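## 4. Setting up the bagging cell

Read section 3 first. Both arms must be homed and the Roltach controller must show READY before anything is placed on the floor of the cell.

1. Check that both base plates are tight on the rail. The Hollden bolts take a 10 mm socket.
2. Run each arm through its full reach at 32 per cent speed and watch the cables.
3. Put the fruit basket within reach of both arms.
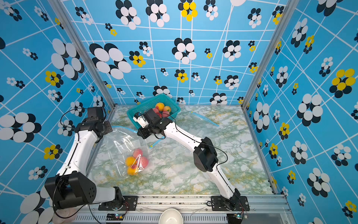
4. Load the `bag_fruit` routine and set the grip force to 2 on both sides. Higher settings bruise the foam and stretch the film.

**Caution:** keep hands outside the walls while either arm is powered. A paused arm can still move.

5. Lay out the bags and start the routine. 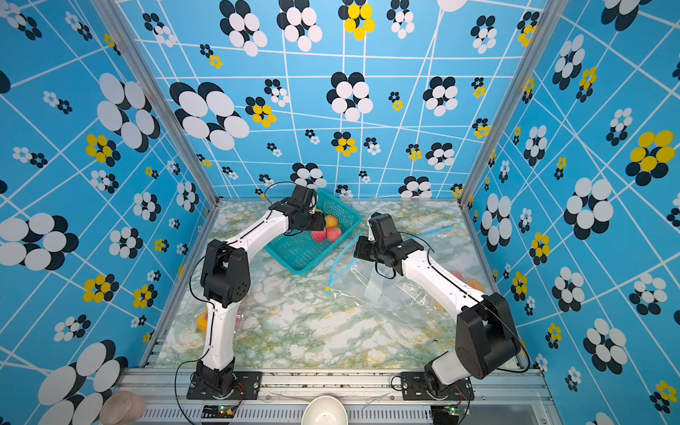 Cable slack is the usual cause of a stopped run. Leave enough for the wrist to turn fully, but not so much that it catches the basket. The loop at the left gripper, up and over towards the back, is the one to check when that arm is working above the basket.

6. If a finger slips off the zip strip, pause, open the gripper and clean the pads with a dry cloth.

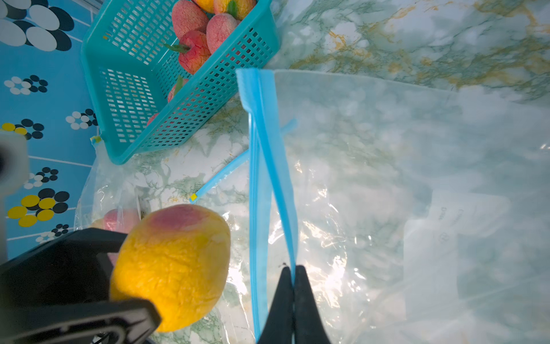 7. Teach the pinch point again after changing to a different bag size — the old one is not carried over.

**Note:** Uler pads wear unevenly. Replace them as a pair, and log the change with Ayuba Adjei under job code 87.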